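4.2 Reputation scores as a measure of trust

Most lending and swapping sites still treat the average star rating as if it measured trust. We doubt that it does. Phelan and Uibo argue that a rating system "disciplines" its members, but their evidence comes from a single site over a short period, and they did not ask people why they gave the scores they gave. A high average may mean that members are reliable. It may also mean that unhappy members leave without rating anyone.

Our own data come from Turnotell, a tool-lending site in the town of Busberg. The operators gave us a copy of the exchange log up to the end of March, with names removed. It holds 3691 completed loans. Pending requests were kept separately in a Redis store that was cleared each night, so requests that were turned down or ignored are missing from the log. This is a serious gap. A member who refuses every stranger and lends only to neighbors will look, in the log, like a perfect lender.

We also sent a short survey to 2000 registered members and held follow-up talks with 20 of them at their homes or workshops. The talks were semi-structured and followed the guide in Appendix B.
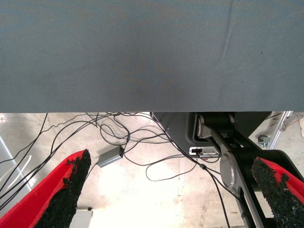

Figure 2. Cables on the floor below a covered surface.

Two readings of the survey answers are possible. The first, favored by Ó Dálaigh, is that members look at the score before agreeing to a loan and act on it. The second is that they look at the score, find that nearly everybody has the same one, and then decide on other grounds, such as how the message was worded or how far away the person lives. The answers to question 7 fit either reading. We see no honest way to choose between them on the survey alone, and the claim in Ó Dálaigh's earlier paper that scores "drive" lending seems to us too strong.

The follow-up talks lean toward the second reading, though only weakly. Several lenders said they had stopped checking scores after their first few loans. One could not remember where on the page the score was shown. People who agree to be interviewed are likely to be more active than the rest, however, and active members may have less need of a score in the first place.

Moriarty, the matching software used by the site, adds a further problem. It places high-scoring members near the top of the search results. They then receive more requests, complete more loans and collect more ratings. Ó Ceallaigh calls this a reward for good conduct. It could just as well be a reward for having joined early, and the log does not record the order in which results were shown.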